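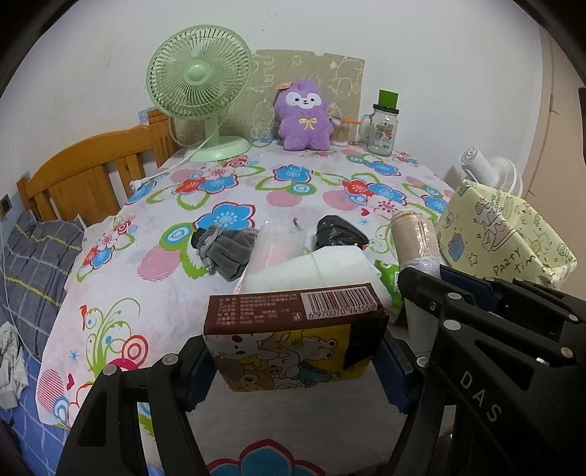
Kgomotso Mahlangu wrote in after the last issue to say that I'd been far too kind to the suction cups, and that anyone who wants to pick up household bits and bobs should stop messing about and go back to two plain jaws with decent pads. Cups are lovely on glass and hopeless on anything with a seam in it, was the gist. Fair enough, Kgomotso! I've spent a good part of the fortnight doing pretty much that, so consider this my reply.

I've been comparing hand-held grippers — the sort you carry about and squeeze yourself, with a camera on top, so that whatever you do with your hand can be copied by an arm later on. I had two kinds of pad to try, one ridged and one smooth, and a pile of ordinary things to try them on. My rule was that it all had to be stuff you'd find lying about in a bedroom. No neat foam cubes. Foam cubes make every gripper look like a genius.

The tissue box ended up being my favourite test of the lot. It's small and light, the printed card is a bit slippery, and the walls give if you're heavy-handed. I took it end to end, one pad on each short end, so the jaws had to open nice and wide and there was nothing but squeeze keeping it up. With the smooth pads I did 40 lifts and dropped it 11 times. With the ridged ones, same box (well, a fresh one, the first was looking sorry for itself), same 40 lifts, and I dropped it five times. I'd call that a proper difference, though I'm sure somebody with a statistics book will put me right.

What surprised me more was how the drops happened. On the smooth pads the box tended to slide straight down, slowly enough that I could sometimes catch it by squeezing harder. On the ridged ones it would hold and hold and then swing round like a pub sign, nearly always when I'd grabbed it a touch above the middle. So the grip is better but you do have to aim. Ezequiel Lozano reckons a softer backing behind the ridges would cure the swinging, and he's promised me a set to try in November. We'll see, Ezequiel. I've still got the last thing you promised me down as "in the post".

A word about the cloth. I used to do all of this on a plain grey mat and the tracking was beautiful, and then the whole business fell to bits the moment I took it anywhere with a pattern. These days I go the other way and work over the loudest flowery print I can lay my hands on, with plenty of clutter behind. My tracking is worse on paper and far more use in real life. The controller at Clutonwood (that's the bench arm, for newer readers) lost its place twice when I played the lifts back to it, and both times it was one of the quick sideways moves that did it. Slow down, in other words. I'm telling myself as much as you.

The arm itself is running the Stustura controller at the moment and I'm getting on with it better than I did with the Amato. It's fussier to set up, and the menus seem to have been arranged by somebody in a hurry, but once it's going the jaws close smoothly and don't give that little snap at the end. The snap was what kept denting my boxes. I did put the Amato back on for one afternoon just to be fair to it, dented a box on the third go, and took it off again.

Next up is cameras. I've got a wide lens that sees nearly everything but goes black in the corners, and a narrower one from Kullia that gives a lovely clean picture and misses whatever the other hand is up to. I'm leaning towards the wide one, dark corners and all, but I've only done six runs with each and I don't trust six of anything. If you've compared the two yourself, please write in and save me the bother.

Oh, and if anyone has a source for ridged pads that don't cost more than the gripper, I'm all ears. Mine are wearing down on one side already, which probably says something about how I hold the thing.

You are receiving this newsletter because you signed up on our website. Update your preferences or unsubscribe at any time. We use cookies to see which items get read. Accept all | Manage settings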